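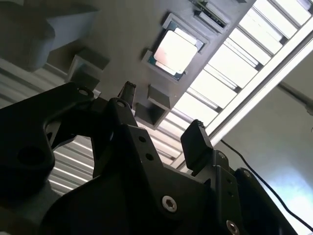
Thảo Cù remarked, before the visitors had found their places, that putting a processor into a socket is an easy job for a person and a poor one for a machine, and that the day's program had been built around that difference. The remark set the tone for the open day at Kesix in Codasholm, where the automation group demonstrated its work on desktop computer assembly.

The task is narrow. A processor starts in a pocket in a gray printed tray, and the robot is to pick it up, carry it to an open computer and lower it into the socket. "Picking is mostly a question of clearance," Cù said. "The fingers have to reach the edges of the part and stay clear of the walls of the pocket. If the part has turned a little in its pocket, the approach has to turn with it."

Asked why the group had chosen a complete computer over a bare board on a flat plate, she answered that a bare board hides most of the problem. A case has walls, cables and drive bays, and every one of them limits the paths an arm can take. The tower is laid on its side with the panel off, so the approach to the socket is vertical.

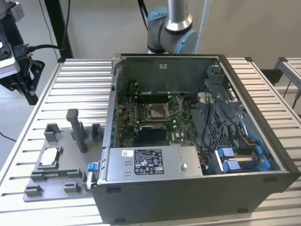 The retention lever is the second difficulty. It has to be open before the processor goes in and closed afterward, and closing it takes far more force than placing the chip. Cù treats the two as separate tasks with separate limits. "For placement we stop on very low contact force. If we used the same limit on the lever, it would never close. If we used the lever's limit on the chip, we would be buying sockets every week."

The trays are printed on site from drawings kept in a shared library called Sutwood. The version now in use is revision 40. Most revisions changed the depth of the pocket or the height of a block by a small amount, and Cù said she would keep the older files, as some of them suit other parts better.

The group has logged 909 placement attempts since the current tray was introduced. In the last block of trials, 82 percent ended with the chip fully seated and no correction by an operator. Cù did not want the figure compared with a production line. "It is one model of board, under one set of lights," she said. "Change either and I would expect it to fall."

Several visitors asked about speed. The arms run well below their rated maximum during insertion, and the group has no plans to raise the limit this spring. Work in March will go to the lever and to power connectors, which bend and are harder to locate than a rigid part. The software that schedules the trials, Thongsuk, will be extended to cover both.

The next demonstration will use the same work table. Registration is through the front desk in Codasholm.

Kesix > News > Interviews

Last updated: February 2026

Related items
Thongsuk: scheduling trials across 2 arms
Sutwood tray library, notes on revision 40
Getting to the Codasholm site
Open day program and registration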